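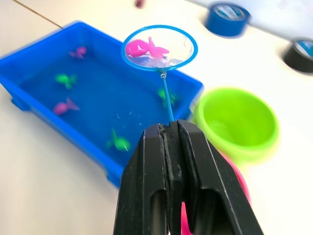
How long can a family keep a toy set from the lending shelves?

Three weeks, and one renewal of three more weeks if no other family is waiting for the set.

Uddin Toy Library > Newsletter > Member News

Lending rules and hours for the spring

February 12, 2026
By Ifeoma Haruna

The Uddin Toy Library has changed its loan period from two weeks to three. The new period applies to every set checked out from now on, and sets already at home with a family have been extended by a week. The due date on your paper slip will be wrong in that case. The date in your online account is the correct one.

Members asked for the change in the October survey. Many said that two weeks went by before a child had settled into a new toy, and that the trip back to Tavton Street was hard to fit in with work. Late returns were also up, mostly by a day or two.

The catalog now lists 963 sets. Puzzles and building blocks are still borrowed the most, followed by train track and pretend kitchens. Families may have up to four sets at a time. Ride-on toys count as two because of the space they take up in the storeroom.

Renewals can be made online, by phone or at the desk. A set that another family has reserved can't be renewed, and you will see a note next to it when you log in. Late charges are the same as last year. There is no charge for the first three days.
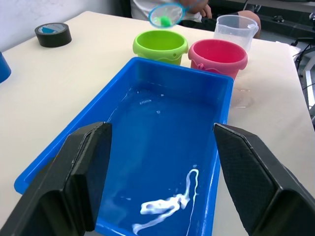 Vol. 8, No. 1 - page 3

Returning sets

Please count the pieces before you bring a set back. Each bag or box has a card with the full list. If something is missing, write it on the back of the card and hand it to the person at the desk - we would much prefer to know on the day than find out from the next family. A missing piece that turns up later can be dropped in the slot by the front door in an envelope with the set number on it.

Anything used with water, sand or paint should come back dry. Plastic pieces can be washed at home in warm water with a little dish soap, then rinsed and left out on a towel overnight. Do not put wooden pieces in the dishwasher. Fabric toys and dress-up clothes should be returned unwashed, as we launder those here.

Batteries are not supplied with loans. Take yours out before you return a toy.

New on the shelves

Kelechi Danladi has added 56 sets since the fall. They include marble runs for ages five and up, two balance boards, a large floor puzzle of the planets, and several shape sorters for babies. There is also a second copy of Flollska, the board game with the folding bridge, which has had a long waiting list. The rules booklet in the first copy is torn, so we have taped a photocopy inside the lid.

Repairs

Onyekachi Bako will run the repair bench on the second floor again this spring. You can bring in toys of your own as well as library sets. Loose wheels, split seams and broken string are all fine. We can't repair anything that plugs into the wall.

Memberships

Family memberships run for a year from the day you join. The fee has not changed. Grandparents and home day cares can join on the same terms, and a day care may borrow up to six sets. If you have moved, please give your new address to Tamunoemi Igwe at the desk, who is also looking for clean boxes with lids, shoebox size or larger.

The next newsletter will have the summer hours and the date of the used toy sale.

Contact: Uddin Toy Library, 800 Tavton Street | Copyright Uddin Toy Library | Back to top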